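Boletim da Casa Wurwood
Outubro

Latas, garrafas e a mesa do canto

Desde maio que a recolha de embalagens no espaço comum do segundo piso passou a ser feita por nós e já não pela empresa de limpeza. Kgomotso Buthelezi ficou com a organização e pediu que se publicasse neste número um ponto da situação, com as regras que continuam a gerar dúvidas.

Começando pelas contas. Entre maio e o fim de setembro saíram da copa 4.000 embalagens, entre latas e garrafas de plástico. O número vem das folhas de registo que estão coladas na porta do armário e que quase todos preenchem. A Khosravi, que levanta os sacos, paga um valor pequeno por saco de latas bem separado, e esse dinheiro tem servido para comprar copos de vidro e o detergente da copa. No último levantamento, 51 sacos foram aceites e 10 voltaram para trás por terem restos de bebida no fundo ou guardanapos misturados.

É este o problema principal. Uma lata meio cheia dentro do saco verte sobre as outras, cola tudo e atrai formigas. Em julho tivemos de lavar o armário inteiro por causa disso. Quem abre uma bebida e não a acaba deve despejar o resto no lava-loiça, passar a lata por água e só depois pô-la no saco. Não é preciso lavar com detergente. A anilha pode ficar presa à lata.

A mesa do canto serve para pousar bebidas durante as pausas. Quem se levanta leva o que é seu. Ao fim do dia, o que lá ficar é recolhido e despejado, mesmo que a garrafa ainda tenha água. Houve duas queixas sobre isto e a regra mantém-se.
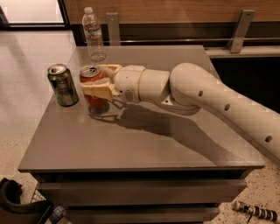 Quanto às garrafas de água, o pedido é que sejam espalmadas e fechadas outra vez com a tampa. Uma garrafa inteira ocupa o lugar de três ou quatro espalmadas, e os sacos da Khosravi não são grandes. As tampas soltas caem para o fundo do armário e acabam no aspirador. Quem as quiser juntar à parte, para a campanha da escola de Plestley, encontra um frasco ao lado da máquina de café.

Os rótulos das garrafas não precisam de ser tirados. Perguntaram-nos isso várias vezes e confirmámos com a Khosravi: podem ir como estão.

O tampo da mesa marca com facilidade. Os círculos que as latas deixam saem com um pano húmido se forem limpos no próprio dia; passados dois ou três dias já é preciso esfregar. Há panos debaixo do lava-loiça. Pede-se que não se use o esfregão verde, que risca. As gavetas da mesa não são para guardar embalagens vazias. Em agosto apareceram lá várias, com o cheiro que se imagina.

Sobre as bebidas à venda na copa: a encomenda à Zaltholm passa a ser feita uma vez por mês. Chegam 500 unidades de cada vez, que ficam arrumadas na despensa, e o frigorífico é reposto de manhã. O preço não muda. Quem tirar a última bebida de uma prateleira deve avisar ou, melhor ainda, ir buscar mais à despensa. A chave está no sítio do costume.

Continua em aberto a questão dos copos de papel, que não entram em nenhum dos sacos e vão para o lixo comum. A proposta é deixar de os comprar quando acabar a caixa atual. Quem for contra pode escrever o nome na folha do armário, com uma linha a explicar o motivo, até à saída do próximo boletim.

Faltam duas pessoas para a escala de novembro. O trabalho é fechar os sacos, trocá-los por novos e passar um pano pela mesa e pela bancada, o que leva menos de um quarto de hora. As inscrições são com Kgomotso Buthelezi, na copa, de manhã.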